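Section 4. Washing and rehanging

Do this before first use, then about every 2 months. Allow a Friday evening, drying takes a while.

1. Unclip the Nyarko hooks from the header tape. Keep them in the bag, the small ones get lost.
2. Loosen the cords. Don't cut them. Pull the pleats out flat.
3. Shake outdoors. Lint roller on the hem if needed.
4. Cold wash, gentle, 32 minutes. Half the usual soap. No bleach.
5. Hang damp over a rail. No dryer.

CAUTION: iron on low only, from the back. Test a corner first, becuase the tape melts before the fabric does.

6. Draw the cords back up, tie off, tuck the ends.
7. Refit hooks, one every 10 cm. End hooks go in first.
8. Lift onto the Pliton track and slide across. Sticking? Wipe the track, dry cloth. No oil.

Note: panels wider than 59 inches need two people to lift. Dont hang off the track while its loaded.

Folds will look uneven for the first few days. Run a hand down each one and leave it tied back overnight.
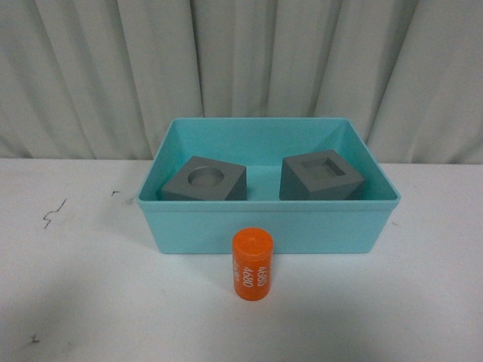

Still uneven after a week, redo step 6.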